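Opening Doors at Diltport: A Visit to the Household Robotics Program

Visitors to the Diltport Center for Applied Automation were welcomed last October to an open day devoted to the household robotics program, which the center runs jointly with the engineering firm Erkulska. The event drew 153 guests, among them teachers, building managers, home care providers and residents of the surrounding neighborhoods.

The program was established to study how robots might one day assist with ordinary chores in the home. Its present work concerns the bathroom, a room that the staff consider one of the most demanding in any house. Surfaces are hard and reflective, furniture is set close together, and many of the objects in daily use are small. Guests were received by the program director, Ruth Muñoz, who introduced the demonstration area and outlined the aims of the current phase.

"People ask us when the robot will arrive," Ms. Muñoz told the first group. "Our answer is that the teaching must come first, and the teaching is done by people."
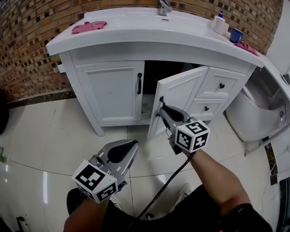

The teaching method relies on hand-held grippers, which an operator uses in place of the fingers to carry out a task at a normal pace. Cameras record the movement, and the recordings are later used to train a control system known within the program as Zatar. For the cabinet exercise, the operator hooks the right gripper onto the edge of the vanity door and draws it open, while the left gripper stays open and free. The white cubes fixed to both tools carry black printed patterns, from which the software works out the position of each gripper. A cup or a soap dispenser left on the countertop forms part of the lesson, as the system must learn to work around the things people keep beside a sink.

Szymon Borkowska, who oversees recording at the center, explained that a single task is repeated many times with small changes. The operator may stand closer to the cabinet or farther away, and items on the counter may be moved between sessions. The program has collected 2,000 recordings of doors and drawers to date, of which 659 have been reviewed and accepted for training. Recordings are set aside when a marker is hidden from view for too long or when the operator hesitates.

Guests were then invited to observe the work from the side of the room and to put questions to the staff.

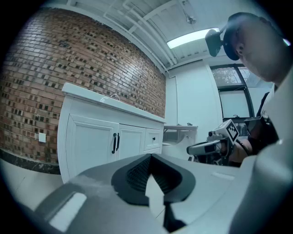 An operator wearing a head-mounted device extends one of the two grippers used in the exercise.

Several questions concerned the value of recording a task as simple as opening a cabinet. Orlando Rengifo, an engineer with Erkulska, replied that a door presents more difficulty than it may seem. The hand must follow the curve of the door as it swings, and a pull in the wrong direction can cause the grip to slip or strain the hinge. A person makes these corrections without thought. A machine must be shown them.

Wilson Chambi, who manages a group of 28 apartments for older tenants, asked whether such a system could be trusted near someone with limited balance. Mr. Rengifo stated that no robot trained under the program has been placed in an occupied home, and that none will be until a separate safety review has been completed.

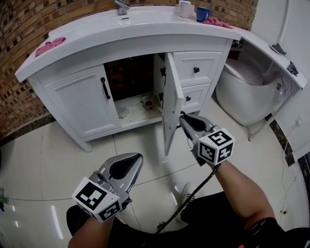
The afternoon session turned to the question of what a robot should do once a cabinet is open. Staff described plans to record the retrieval of stored items, the wiping of shelves and the return of objects to their proper places. Each of these tasks will be divided into shorter steps, and operators will receive written guidance before recording begins. Heriberto Londoño, whose family foundation supports the program, encouraged guests to submit suggestions for chores that they or their relatives find difficult. Reaching into low cupboards was the request heard most often during the day.

Members of the public who wish to attend a future open day may register at the center's front desk. Groups from schools and care organizations are asked to write to the program office in advance, stating the number of visitors and any access needs.

Published 1/25/24 by the Office of Public Programs, Diltport Center for Applied Automation.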